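Zarnow Stops Use of Automatic Resume on Pons Gripper Controllers After Unexpected Finger Movement

Owners of Pons controllers fitted with the Detow valve board are asked to turn the feature off until a software update has been installed. 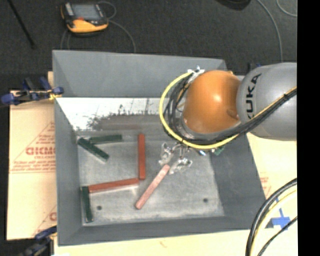
Bin picking with green and red blocks in the Zarnow test area, Skuswood.

SKUSWOOD, 4 February 2020. Zarnow is asking all customers who run the Pons gripper controller with a Detow valve board to switch off Automatic Resume and keep it off. Under certain conditions the gripper fingers can close after a protective stop has been reset and before the operator has pressed Start. The robot arm itself does not move when this happens. The fingers do, and they close with normal picking force.

Zarnow has received three reports of the fault from customers. In two of them the gripper closed on an empty bin. In the third, an operator was clearing a jammed part by hand and the fingers closed on the edge of a work glove. The operator pulled free and was not hurt. The line was stopped and the customer called Zarnow's service desk the same shift.

The company has 21 controllers with the Detow board in the field. All of their registered owners have been contacted by phone and in writing. Controllers that were moved to another plant or sold on may not be covered by that contact, and this release is partly meant to reach the people who now run them.

What goes wrong

Pons holds the last gripper command in memory so that a picking cycle can pick up where it left off after a short interruption. If the stop comes while the fingers are closing, the command is marked as unfinished. When the stop is reset, the controller is supposed to throw the unfinished command away and wait for Start. On controllers with the Detow board, the message confirming that the command has been cleared can reach the board late. The board then acts on the old command.

Zarnow first looked for a wiring fault at the customer sites and found none. The fault was then repeated in the company's own test area in Skuswood, on a bin picking cell, by stopping the cycle during closing and resetting it right away. A slow reset did not bring it out. That explains why the fault was missed in release testing, where the test procedure called for a pause before each reset. The procedure was written by Zarnow and has been changed.

The fault is in Zarnow's software. It does not come from the robot, and it can occur with any make of arm the controller is connected to. Emergency stop circuits work as designed. Pressing an emergency stop removes power from the valves, and the fingers cannot close while power is off. The risk comes at the moment power returns.

What customers should do now

Check the label inside the controller door. If the word Detow is printed next to the valve board number, the controller is affected. Older controllers have a different board and are not.

On an affected controller, open the Service menu, go to Cycle Settings and set Automatic Resume to Off. Restart the controller and look at the setting again. On some units the setting is only stored after a restart, so please do not skip this.

Anyone reaching into a bin, changing fingers or clearing a part must shut off and lock out the air supply and electrical power first, and release any trapped air. A protective stop alone is not enough for this work. This was already stated in the Pons manual, but Zarnow knows that short jams are often cleared with the cell only paused, and the manual did not say clearly what could happen if that was done. A new warning page is being added.

Keep hands clear of the fingers while a stop is being reset, including after the power has been restored. Where one person works at the bin and another at the operator panel, the person at the panel should not reset until the other has stepped back and said so.

Cells can stay in production with Automatic Resume switched off. After each stop the gripper will have to be sent to its home position by hand, and the cycle started again from the beginning. A part that was held when the stop came may be dropped back into the bin. Customers who handle fragile parts should call the service desk before restarting, as the home position may need to be set higher.

Software update

A corrected version of the Pons software is being tested in Skuswood. It makes the controller wait for a reply from the valve board before a reset is accepted, and it clears the old command a second time when Start is pressed. If no reply comes, the controller stays in the stopped state and shows a message on the panel.

Zarnow expects to send the update to owners before the end of May. It will be installed by a Zarnow technician at no charge, and the visit includes a check of the valve board and a repeated stop and reset test with the customer present. A signed copy of the test sheet will be left at the site. Please do not turn Automatic Resume back on until this has been done, even if the cell has been running without trouble.

New Pons controllers with the Detow board will not be shipped until the update is ready. Customers with open orders have been told of the delay and may cancel without a fee.

Reporting a problem

Customers who have seen the fingers move after a reset, even once and even if it was put down to something else at the time, are asked to tell the service desk. The controller's event log is useful and should be saved before the controller is switched off for a long period, as older entries are written over. Instructions for saving the log are in the service section of the manual.

Zarnow regrets the fault and the extra work it causes at customer sites. The company will publish a further notice when the update is released, and sooner if testing shows that other controllers are affected.

About Zarnow

Zarnow builds gripper controllers and picking cells for parts handling, with its workshop and test area in Skuswood. Its Pons controllers are used with robot arms from several makers.

Contact

Zarnow Service Desk, Skuswood
Please have the controller serial number and the valve board number ready when you call.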